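エルトデン卓上片付けセルの立ち上げと手入れ 発表者用ノート
話し手 マワル・ウィビソノ(ラルモント設備保全)
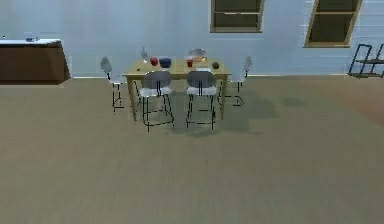 技術発表会ノート集 第25号 92ページ

木曜の午後の枠。質疑は最後にまとめて受ける。途中で手が挙がったら、用語の確認だけその場で答える。

スライド1 表題

マワル・ウィビソノです。ラルモントでエルトデンのセルの保全を担当しています。今日は一台の機械の話だけをします。機種の比較や導入費の話はしません。据え付け、座標合わせ、日々の点検、部品の交換、それから故障して直した件を二つ話します。

セルの仕事は食卓の片付けです。食卓の上にある器や果物をつかんで、決められた場所へ移します。腕が一本、それを載せた台車が一台、制御盤が一面、カメラが手首と支柱に一つずつ。ソフトはオルサムを使っています。表題のスライドに出ているのは、オルサムのシミュレーションの部屋です。機体の設定を変えるときは、先にこの部屋で一通り動かしてから実機に入れます。

(ここで表題のスライドを少し長めに出しておく。後ろの席の人が食卓の上を見る時間をとる。)

スライド2 シミュレーションの部屋の使い方

木の食卓に椅子が四脚。長い側の手前に二脚、両端に一脚ずつです。保全の立場から見て大事なのは椅子の背もたれです。手前の二脚は食卓に寄せてあって、背もたれが天板の手前の縁に重なる位置に来ます。腕を手前から低く入れる経路を組むと、ここで干渉します。経路の設定を引き継いだ人が最初にぶつけるのは、だいたい背もたれです。

食卓の上には、透明な瓶、赤いリンゴ、濃い青の鉢、食べ物の入った白い鉢、赤い小さなカップなどを置いてあります。リンゴと青い鉢は隣り合わせです。間が狭いので、手先の開き幅の設定がずれていると、リンゴをつかみに行った指が鉢の縁に触れます。開き幅の確認にはこの並びをそのまま使います。

透明な瓶は左寄りにあります。透明なものはカメラの調整が悪いと真っ先に見失います。背の壁の色が透けるので、輪郭が壁に溶けます。カメラを触った日は、瓶の認識を必ず見てください。

椅子の脚は黒くて細い金属です。台車を寄せるときの障害物検知で、細い脚が抜けることがあります。検知の高さを変えたら、両端の椅子の横を通す経路も流します。左の奥に調理台、右の端に黒い棚があります。棚は細い枠で組んだもので、椅子の脚と同じ確認に使えます。

部屋のデータは勝手に並べ替えないでください。並べ替えたいときは複製を作って、名前の後ろに自分の名字を付けます。元の部屋で動いた記録と比べられるように、元の部屋は固定しておきます。

スライド3 据え付け場所

ここから実機の話に入ります。

台車は四隅の脚を下ろして固定します。車輪のロックだけで運転してはいけません。脚を下ろしたあと、車輪が床から浮いているかを手で回して確かめます。四輪とも空回りすればよし。一つでも床に付いていたら、その隅の脚を伸ばします。

水平は台車の天板で見ます。腕の取り付け面の前後方向、次に左右方向。水準器は制御盤の扉の内側に掛けてあるものを使ってください。前に、事務所にあった小さい水準器で合わせた人がいて、全部やり直しになりました。

台車の後ろは100センチ空けます。制御盤の扉を全開にして、人がしゃがんで作業できる寸法です。据え付けのときは守られるのですが、しばらくすると段ボールが置かれます。床にテープを貼ってあります。テープの内側に物があったら、運転前にどかしてください。

(質問が出やすい。「壁際に付けられないか」と聞かれたら、できないと答える。扉が開かないと非常時の遮断器に手が届かない。)

スライド4 電源を入れる順番

順番は決まっています。

主電源。
制御盤の表示が落ち着くのを待つ。
支柱のカメラ。
手首のカメラ。
オルサムの起動。
非常停止の解除。
腕の電源。

カメラより先にオルサムを起動すると、カメラの番号が入れ替わることがあります。入れ替わっても画面には映像が出るので、気付きにくいです。手首の映像が支柱の欄に出ていたら、オルサムを落としてやり直します。設定画面で番号だけ直すのはやめてください。次に起動したときにまた逆になります。

非常停止の解除は、必ず食卓の側に人がいないことを声に出して確かめてからです。二人で作業しているときは、相手の返事を聞いてから解除します。一人のときも声に出します。

切るときは逆順です。ただし腕は、電源を切る前に休み姿勢へ戻します。伸ばしたまま切ると、ブレーキに荷がかかったまま一晩置くことになります。

スライド5 座標合わせ

座標合わせは三段階に分けています。台車と腕、腕とカメラ、腕と食卓。この順に進めて、前の段階が終わるまで次へ行きません。

台車と腕は、据え付けのときに一度やれば、腕を外さない限りやり直しません。締め付けのしるしがずれていないかだけを見ます。取り付けのボルトには白い線を引いてあります。線が頭と座面でつながっていればよし。

腕とカメラは、格子の板を使います。板を食卓に置き、腕の姿勢を変えながら手首のカメラで撮ります。姿勢は25通り、オルサムに登録済みです。途中で撮り損ねた姿勢があったら、その姿勢だけ撮り直せます。全部やり直す必要はありません。板は平らなところに立てずに寝かせて保管してください。反った板で合わせると、数字は良く出るのに手先が合わないという、いちばん面倒な状態になります。

腕と食卓は、手先に針を付けて天板の三つの角に触れます。左手前、右手前、左奥。右奥は確認用に残しておきます。三点で合わせたあと、右奥へ針を持っていって、天板との隙間を見ます。紙一枚が入って、軽く引っかかるくらいが合格です。

針を付けているときは速度を落とします。オルサムの「針」という工具を選べば自動で遅くなります。工具の選択を忘れて、グリッパのまま針を動かした例があります。針が曲がりました。曲がった針は直して使わず、捨ててください。予備は引き出しの二段目です。

(ここで針の実物を回覧する。先端に保護のキャップを付けておくこと。)

スライド6 グリッパ

グリッパはファーゲルルンド社のものです。二本指で、指先に樹脂のパッドが付いています。

開き幅の原点は、指を完全に閉じた位置です。パッドを交換すると原点が変わります。交換したら原点合わせをしてください。手順は、腕を休み姿勢にする、指の間に何もないのを見る、オルサムの画面で「原点」を押す、指が閉じて少し開くのを待つ、の四つです。パッドの間に糸くずが挟まっていても原点合わせは通ってしまいます。先に布で拭きます。

つかむ力は品物ごとに登録してあります。果物と器で分けています。新しい品物を足すときは、いちばん弱い力から始めて、持ち上げて落ちない力まで一段ずつ上げてください。前の担当の登録を写して使うのはかまいませんが、パッドの種類が同じかどうかを見てからにしてください。

パッドは、表面の細かい溝が指の腹で触って分からなくなったら替えます。回数で言えば、つかみ動作200時間で一度見る、と手順書に書いてあります。その前に減ることもあります。陶器のざらついた底をよく触る週は早いです。

(「回数で言えば」は言い間違えやすい。運転時間で言い直すこと。去年の原稿のまま残っている。)

締め付けは付属の短いレンチで。長いものを使うとねじ山をだめにします。パッドのねじは指の内側に二本ずつあり、片方だけ本締めしないで、交互に締めていきます。

スライド7 毎日の点検

朝、運転前にやることを順に言います。手順書の一ページ目と同じです。

床のテープの内側を見る。
台車の脚を見る。
ケーブルを目で追う。制御盤の口から手首まで。
ボルトの白い線を見る。
パッドを拭く。
手首のカメラのレンズを拭く。
電源を順番どおりに入れる。
休み姿勢から確認姿勢へ、低速で一往復。
非常停止を一度押して、止まるのを見る。

レンズは乾いた布だけで拭きます。液体のクリーナーは週に一度です。毎日使うと縁の接着が傷みます。

一往復のときは音を聞いてください。肘の関節は、動き出しに小さく鳴ります。これは据え付けのときからずっと同じで、異常ではありません。手首から連続して鳴る場合は止めてください。後で話す故障の一つがこれでした。

非常停止を押すのを嫌がる人がいます。復帰に時間がかかるからだと思います。復帰は腕の電源を入れ直すだけです。毎朝押してください。

点検の記録は紙に書きます。制御盤の横のクリップに挟んであります。異常がなければ名前だけ。異常があれば、直したかどうかにかかわらず書きます。

スライド8 月ごとの点検

月の初めの作業は、二人で入ります。

腕の電源を切り、主電源も落として、制御盤に札を掛けます。札は作業する人が自分で掛けて、自分で外します。

制御盤の吸気口のフィルタを外して、ほこりを落とします。水洗いしたものを濡れたまま戻さないこと。予備と交代で使ってください。

ケーブルの留め具を一つずつ引いてみます。動くものは締め直すか交換。手首の近くの留め具は樹脂が早く硬くなります。色が白っぽくなっていたら交換します。

台車の脚のねじに薄く油を差します。付けすぎると床に垂れます。

最後に座標の三段階目だけをやり直します。右奥の確認で紙が入らない、または素通りする場合は、三段階目の触れ直しから。それでも合わなければ二段階目に戻ります。一段階目まで戻ったことは、私が見るようになってからは一度もありません。

設定のバックアップもこの日に取ります。保存先はオルサムの共有の場所と、制御盤の中の記憶装置の両方です。共有だけだと、回線が落ちた日に戻せません。

スライド9 故障一 手首の連続音

ここから直した話を二つします。

一つ目は十月のことです。朝の一往復で、手首を回すときに連続して擦れる音が出ました。止めて手で触ると、カバーがわずかに浮いていました。

最初は軸受けを疑いました。カバーを外して、手で回してみると滑らかです。引っかかりも、がたもありません。カバーを戻すとまた鳴ります。

原因はケーブルでした。手首のカメラの線が、カバーの内側の溝から外れて、回る部品に当たっていました。被覆が擦れて薄くなっていましたが、中の線は出ていませんでした。

線は交換しました。擦れた場所にテープを巻いて使う案も出ましたが、手首の線は曲げの繰り返しがあるので、テープは採りませんでした。新しい線を溝に入れ、留め具を一つ足しました。足した留め具は図面に載っていません。カバーを開けたときに見慣れないものがあっても、外さないでください。図面は今、直しを頼んでいるところです。

交換のあとは腕とカメラの座標合わせをやりました。カメラ本体には触っていませんが、コネクタを抜き差しするときに手が当たった可能性があったためです。結果は前の値とほとんど同じでした。

(時間が押していたら、座標合わせのところは飛ばす。)

スライド10 故障二 つかむ位置がずれる

二つ目は、つかむ位置が少しずつ手前にずれていく件です。朝は合っていて、夕方になると指の先だけで器の縁をつかむようになります。翌朝はまた合っています。

これは時間がかかりました。カメラ、座標、グリッパの順に疑って、どれも外れでした。

手伝ってくれたのがヴィルゴット・ファーゲルルンドさんです。グリッパの納入のときから来てもらっている人で、今回も現場で一日付き合ってもらいました。彼がやったのは、オルサムの部屋で同じ動作を流して、指令の値を実機の記録と並べることでした。指令の値は一致しました。ということは、命令は正しく出ていて、実物の側のどこかが動いている。そこで実物のほうを端から手で押していって、支柱のカメラの取り付けに行き着きました。

支柱の根元のクランプが緩んでいました。締まっているように見えるのですが、上を手で押すと戻りが遅い。運転の振動で少しずつ前に傾いていたわけです。

朝に戻っていた理由もここにありました。夕方の掃除で支柱を拭くときに、手で奥へ押していたんです。聞き取りで分かりました。掃除のやり方は悪くありません。緩んでいたのが悪い。

対策として、クランプを締め直し、ボルトと同じ白い線を支柱の根元にも引きました。朝の点検の「白い線を見る」には、この支柱の線も入ります。手順書の文面は元のままなので、口で伝えています。次の改訂で入れます。

この件から、ずれの調査の順番を変えました。前は画面の中から始めていました。今はまず手で押します。支柱、台車、食卓。食卓も動きます。脚の位置を床のしるしと見比べてください。

スライド11 設定を変えるとき

設定の変更は一度に一つだけにします。力と速度を同時に変えない。変えたらオルサムの部屋で流し、背もたれとの干渉、リンゴと青い鉢の間、瓶の認識、台車の通り道を見ます。それから実機を低速で動かし、通常の速度に上げます。

シミュレーションで通ったからといって、つかむ力まで確かめたことにはなりません。パッドの減りもケーブルの引っ張りも部屋の中にはありません。部屋で見るのは、経路と、当たるか当たらないかと、見えるか見えないか。そこまでです。

変更の記録には、変える前の値を書いてください。変えたあとの値は画面に残りますが、前の値は消えます。「少し上げた」とだけ書いてあって戻せなかったことが、私自身にもあります。

夜間に遠隔で設定を変えるのは禁止です。見るのはかまいません。

スライド12 部品の置き場と連絡先

予備の置き場を言います。

パッド、ねじ、短いレンチは引き出しの一段目。
針と格子の板の留め具は二段目。
ケーブルと留め具は三段目。
格子の板は棚の最上段に寝かせて。
フィルタは制御盤の上の箱。

最後の一つを使った人が発注票を書きます。発注票は点検の紙と同じクリップです。パッドは届くまで日がかかるので、残り一組になった時点で書いてください。

腕本体の分解はラルモントではしません。関節のカバーを開けて目で見るところまでです。その先は保全に連絡をください。グリッパの電気系は、ファーゲルルンド社の窓口に私から問い合わせます。現場から直接かけると、記録が二つに分かれてしまうので、私を通してもらえると助かります。

質疑用の控え

(読み上げない。聞かれたときだけ使う。)

台車を別の部屋へ動かしたら何をやり直すか。水平、座標の三段階目、支柱の白い線の確認。腕とカメラは、段差を越えたときだけやる。

グリッパを別の会社のものに替えられるか。取り付けの穴は合うものがある。工具の登録と力の登録は全部作り直しになる。やったことはない。

パッドを手で削って形を変えてよいか。だめ。前に一組削られていた。

シミュレーションの部屋に自分の食器を足せるか。複製の部屋なら足してよい。元の部屋は触らない。

肘の音はいつ直すのか。直す予定はない。録音を共有に置いてあるので、気になる人は今の音と聞き比べてほしい。

オルサムの更新はどうするか。月の点検の日に、バックアップを取ったあとで入れる。更新の直後に運転を予定しない。元の部屋を一通り流して、前の記録と見比べてから実機に入れる。

会場の片付け。針は回覧の途中で行方が分からなくなりやすいので、質疑に入る前に手元へ戻してもらう。キャップも一緒に。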